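The kitchen loaded at 13 seconds, which was three more than Awuor Mbwambo wanted and two fewer than the day before. She wrote the number down and pressed play.

Nothing happened. The planner sat in its first state, waiting for a target, and the log printed the same line again and again: no surface under view ray.

"Where's it looking?" Kibet asked from the next desk.

She opened the camera view.
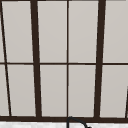 *Camera view, kitchen window. No target.*

"Out the window," she said.

"There's nothing out the window."

"I know. I never built anything out there."

She had made the kitchen for Saludo in February. It had a sink, a faucet, a counter and plates, and behind the glass a flat gray that cost nothing to draw. Nassoro Waweru had asked her once if she wanted a garden. She told him the planner didn't need a garden.

Kibet rolled his chair over and read the config. He found it in the head controller. Someone had changed the pitch limit from degrees to radians and left the default alone, so the clamp did nothing and the default pitch went through as it was. The commit was his. He read his own name on it and didn't say anything for a bit.

"Greltico uses degrees," he said.

"We don't use Greltico anymore."

"I know that now."

He fixed the default and she restarted the run. While it loaded she ate half a sandwich and answered a message from Peninah Koech at Flatavel, who wanted to know if the dish task would be ready for the demo. Awuor typed yes, deleted it, and typed that she would know by tonight.

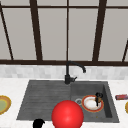 The log began to move. Surface found. Plate found, confidence fair. The planner built a grasp, threw it out, and built another. Awuor watched the scores come in and kept her hand off the keyboard. Last week she would have stopped it by now and changed a weight.

"It's slow," Kibet said.

"It's checking the faucet for collisions."

"Is it going to hit the faucet?"

"That's what it's checking."

On the tenth candidate the score passed the threshold. The state changed from PLAN to APPROACH, and Kibet leaned in so close that she had to push his shoulder back to see the numbers.

The error on the wrist dropped, held, and dropped again. She saved the log under a new name. Then she opened the Saludo scene file, scrolled down to the window, and looked at the one line that set the gray.

"What are you doing?" he asked.

"How long would a tree take to load?"

"One tree?"

"One."

He thought about it. "Depends on the leaves," he said, and went to get his coat.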